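가론 살림 게시판 > 밥짓기
냄비밥 뜸 들일 때 뚜껑 열어봐도 되나요

글쓴이: 보리차두잔
전기밥솥을 처분하고 냄비로 밥을 해 먹는데 유리 뚜껑인데도 자꾸 열어 보게 됩니다. 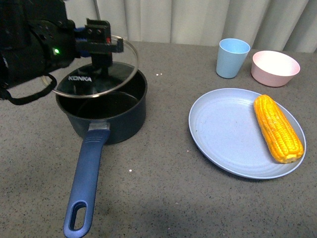 묵은쌀조림: 끓을 때는 열어도 되고 뜸 들일 때는 열지 마세요. 저는 그렇게만 지켜도 밥이 설익은 적이 없습니다.

보리차두잔 (글쓴이)
답변 감사합니다. 본문에 쓰다 만 내용을 마저 적습니다.
쌀은 두 컵이고 삼십 분 불립니다. 물은 쌀이랑 같은 부피로 넣고, 센 불에서 끓으면 제일 약한 불로 줄여서 십이 분, 불 끄고 십 분 둡니다. 어떤 날은 잘 되고 어떤 날은 위쪽 쌀알에 심이 남습니다. 바닥은 멀쩡할 때도 있고 누를 때도 있고요. 화구는 Laur 인덕션이고 4월에 이사 오면서 가스에서 바꿨습니다. 가스 쓸 때는 이런 일이 별로 없었습니다.
불안하니까 뜸 들이는 중에 두세 번은 열어서 숟가락으로 떠먹어 봅니다. 이게 문제인지 물 양이 문제인지 모르겠습니다.

강변북문
두세 번 여는 게 문제 맞습니다. 뜸은 안에 남은 김으로 위쪽을 마저 익히는 과정인데 열면 그 김이 다 나갑니다. 위쪽에만 심이 남는다는 것도 앞뒤가 맞고요. 물은 건드리지 말고 일단 일주일만 안 열고 해 보세요.

두부한모반
저는 생각이 다릅니다. 뜸 들일 때 한 번 여는 걸로 밥이 망하지는 않아요. 저는 십 년째 중간에 한 번 열어서 주걱으로 가장자리를 떼어 주고 다시 덮는데 심이 남지 않습니다. 글쓴님은 인덕션으로 바꾼 뒤에 생긴 일이라고 했으니까 화력부터 봐야 할 것 같습니다. 인덕션 제일 약한 단은 기계마다 차이가 커요. 어떤 건 약하게 계속 나오고 어떤 건 켜졌다 꺼졌다를 반복합니다.

묵은쌀조림
두부한모반님 말도 일리가 있는데, 십 년 하신 분이 한 번 여는 거랑 시작한 지 얼마 안 된 분이 두세 번 열어서 떠먹는 건 다르죠. 그리고 가장자리 떼어 주는 건 뜸이 거의 끝났을 때 하는 거 아닌가요?

두부한모반
아니요, 불 끄고 바로 합니다. 김은 좀 빠지지만 냄비가 두꺼우면 금방 다시 찹니다. 얇은 냄비면 안 권합니다.

새벽쌀통
인덕션 얘기 나와서 적습니다. 저도 Laur 쓰는데 제 모델은 최대가 3,000와트고 밥할 때는 1,000와트로 끓이다가 500와트로 내립니다. 1단으로 내리면 거품이 아예 가라앉아 버려서 그 시간은 그냥 불 꺼 놓은 거랑 비슷했어요. 글쓴님도 약불로 줄인 다음에 보글보글하는 게 유지되는지 보세요. 유리 뚜껑이면 안 열고도 보이잖아요.

보리차두잔 (글쓴이)
새벽쌀통님, 저는 그냥 1단으로 내렸습니다. 제 것은 와트가 아니라 단수로만 나옵니다. 생각해 보니 약불로 줄이면 조용해지긴 했어요. 가스 때는 약불에서도 소리가 났습니다. 김이 서려서 안이 잘 안 보이는데 다들 보이시나요?

새벽쌀통
처음 몇 분은 물방울 때문에 잘 안 보입니다. 저는 가장자리로 김이 나오는지, 소리가 나는지를 봅니다. 단수만 나오는 모델이면 3단쯤에서 시작해서 넘치지 않는 선을 찾으세요.

강변북문
유리 뚜껑 쓰는 분들은 김구멍도 확인해 보세요. 구멍이 크면 물이 생각보다 많이 날아갑니다. 저는 젓가락 끝에 면보를 조금 감아서 막아 놓고 했더니 물을 덜 넣어도 됐습니다.

언니네된장
구멍은 막지 마세요. 넘칩니다. 넘치는 정도면 닦으면 되지만 뚜껑이 들썩거리다가 미끄러질 수도 있어요. 물이 날아가는 게 걱정이면 물을 한 숟갈 더 넣는 게 낫습니다.

강변북문
꽉 막는다는 게 아니라 느슨하게 막는다는 뜻이었습니다. 그리고 끓어오를 때는 빼고, 약불로 줄인 다음에만 합니다. 처음부터 그렇게 쓸 걸 그랬네요.

언니네된장
그래도 처음 하시는 분한테 권할 방법은 아닌 것 같습니다.

흰죽도밥
무쇠나 돌솥 뚜껑으로 바꾸면 고민이 끝납니다. 무거워서 김이 안 새요. 저는 유리 뚜껑 냄비로 하다가 Piltadura 무쇠솥으로 바꾸고 나서 물 양을 거의 신경 안 씁니다.

두부한모반
무쇠가 좋은 건 맞는데 매일 두 컵씩 하는 집에서 그걸 매번 닦고 말리는 게 일입니다. 손목 안 좋은 분은 못 써요. 코팅 냄비로도 충분히 됩니다. 지금 밥이 안 되는 이유를 모르는 채로 솥을 바꾸면 같은 문제가 또 나올 겁니다.

흰죽도밥
무거운 건 인정합니다. 저도 설거지는 다음 날 아침에 합니다.

쌀씻는소리
불리는 시간 얘기가 없어서 한마디 합니다. 삼십 분 불렸다고 하셨는데 물에 담가 둔 채로 삼십 분인지, 씻어서 체에 밭쳐 둔 게 삼십 분인지에 따라 다릅니다. 체에 밭쳐만 두면 겉이 말라서 쌀알이 갈라지기도 해요. 그리고 불린 쌀 기준으로 물을 같은 부피로 잡았는지, 마른 쌀 기준인지도 적어 주셔야 정확한 답이 나옵니다. 마른 쌀 기준으로 같은 부피면 물이 모자랍니다.

보리차두잔 (글쓴이)
물에 담가서 삼십 분이고, 체에 밭쳐서 물을 뺀 다음 냄비에 넣습니다. 물은 마른 쌀을 잰 컵으로 똑같이 두 컵 넣었습니다.

쌀씻는소리
담가서 불린 거면 쌀이 이미 물을 먹었으니 그 정도면 괜찮습니다. 현미나 잡곡이 섞이면 모자라고요. 백미만이면 물은 그대로 두고 불 쪽을 보시는 게 맞겠습니다. 제가 앞에서 모자란다고 한 건 안 불린 쌀일 때 얘기로 봐 주세요.

묵은쌀조림
햅쌀인지 묵은쌀인지도 봐야 합니다. 저희 집은 쌀을 큰 포대로 사서 여름쯤 되면 물을 눈에 띄게 더 잡아요. 같은 컵으로 재도 봄이랑 가을이 다릅니다.

새벽쌀통
그건 포대 보관을 어떻게 하느냐 차이가 더 큰 것 같은데요. 저는 Zomus 밀폐통에 나눠서 냉장고 야채칸에 넣는데 계절에 따라 물을 바꾼 적이 없습니다.

묵은쌀조림
냉장고에 쌀 넣을 자리가 있는 집이면 그렇겠죠. 저희는 베란다입니다.

언니네된장
베란다는 여름에 벌레 생깁니다. 조금씩 사서 드세요.

두부한모반
글쓴님 질문이 뚜껑이었는데 쌀 보관까지 왔네요. 정리는 안 하겠고, 한 번에 하나씩만 바꿔 보라는 말만 하고 싶습니다. 불도 올리고 물도 늘리고 뚜껑도 안 열면 밥이 잘 돼도 뭐 때문인지 모릅니다.

보리차두잔 (글쓴이)
네, 오늘 저녁에는 불만 3단으로 바꿔서 해 보고 저녁 8시쯤 적겠습니다. 뚜껑은 한 번만 열겠습니다.

강변북문
한 번도 열지 마시라니까요.

보리차두잔 (글쓴이)
먹고 왔습니다. 물 양 그대로, 삼십 분 불리고, 끓은 다음 3단으로 십이 분 했습니다. 소리가 끝까지 났고 마지막에는 탁탁 하는 소리로 바뀌었습니다. 불 끄고 십 분 뒤에 열었고 중간에는 불 끄자마자 딱 한 번 열었습니다. 위쪽에 심은 없었습니다. 대신 바닥에 누룽지가 생겼는데 색이 좀 진합니다. 먹을 수는 있었습니다.

새벽쌀통
탁탁 소리가 나면 물이 다 없어진 거니까 그때 바로 끄세요. 십이 분을 채울 필요 없습니다. 소리가 바뀌고 누룽지를 좋아하면 일 분 더, 싫으면 바로.

두부한모반
한 번 열었는데 심이 없었네요.

강변북문
불을 올려서 이미 다 익은 상태였으니까 열어도 티가 안 난 거겠죠. 저는 여전히 안 여는 쪽입니다.

쌀씻는소리
누룽지가 진하면 코팅 냄비는 빨리 상합니다. 2단과 3단을 섞어서 쓰는 것도 방법이에요. 앞쪽은 3단, 뒤쪽은 2단으로요. 긁어낼 때 쇠숟가락 쓰지 마시고 물을 부어서 불리세요.

보리차두잔 (글쓴이)
물 부어서 숭늉 만드는 중입니다. 다음에는 소리 듣고 끄는 걸로 해 보겠습니다. 혹시 한 컵만 할 때는 시간을 줄이시나요, 불을 줄이시나요?

흰죽도밥
시간을 줄입니다. 한 컵이면 저는 팔 분 봅니다.

언니네된장
한 컵은 큰 냄비로 하면 물이 금방 날아가서 어렵습니다. 저는 그냥 두 컵 해서 남은 건 따뜻할 때 덜어서 얼립니다.

조회 43 | 이 글은 밥짓기 게시판에서 볼 수 있습니다.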